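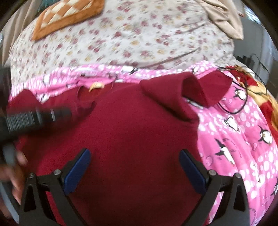

Fekcombe, domingo, 9 de junio de 2019

El grupo de procesado de señal Tóth recibe una ayuda para comprobar si el muestreo comprimido cumple lo que promete

El proyecto Skelitz repetirá experimentos ya publicados antes de proponer algoritmos nuevos

El grupo Tóth, dedicado al procesado estadístico de señales, ha obtenido financiación para el proyecto Skelitz, que durante 2 años revisará los métodos de reconstrucción a partir de pocas medidas. Lo dirige la profesora Conceição Mota, que lleva tiempo pidiendo menos entusiasmo en este campo.

«Llevamos una década leyendo que se puede recuperar casi cualquier señal con una fracción de los datos. En el papel, sí. Con un sensor barato, ruido que no es gaussiano y un reloj que deriva, ya veremos», afirma Mota. «Yo he firmado algún artículo de esos, así que la crítica también va por mí.»

El equipo ha seleccionado 56 algoritmos descritos en la literatura y los someterá a un mismo banco de pruebas, compuesto por más de 300 registros de audio, radar y vibración mecánica. Los parámetros se fijarán antes de abrir los datos de evaluación. Según la memoria del proyecto, en un ensayo preliminar solo 11 de los métodos se pudieron ejecutar con el código que sus autores habían dejado disponible. Del resto faltaban funciones, versiones o directamente el programa.

Idris Gittins, investigador posdoctoral, se encargará de la parte de radar. Hamdia Jemal trabajará en los modelos de ruido, que a su juicio son el punto débil de casi todas las comparaciones. «Si uno elige el ruido, elige el ganador», resume.

La empresa Trikitz, fabricante de convertidores analógico-digitales, cederá placas de adquisición. El acuerdo no le concede derecho a revisar los resultados ni a retrasar su publicación, una cláusula en la que el grupo insistió. Leonilde Morais, responsable técnica de la compañía, admite que tampoco ella tiene claro el desenlace: «Nuestros clientes nos preguntan si deben pasarse a estas técnicas. Hasta ahora les respondemos con evasivas».

No todos en el grupo esperan gran cosa. Kinga Szabó, coautora de la solicitud, cree que el muestreo convencional saldrá mejor parado de lo que sugieren los congresos, y duda de que un resultado así encuentre hueco fácilmente en una revista. Por ese motivo los datos, el código y los intentos fallidos se depositarán en abierto, con independencia de lo que se publique.

Los primeros resultados, correspondientes a la parte de audio, se presentarán en diciembre en Fekcombe. El grupo no adelanta conclusiones y ruega a los medios que tampoco lo hagan.

Contacto para prensa: Idris Gittins, grupo Tóth, Fekcombe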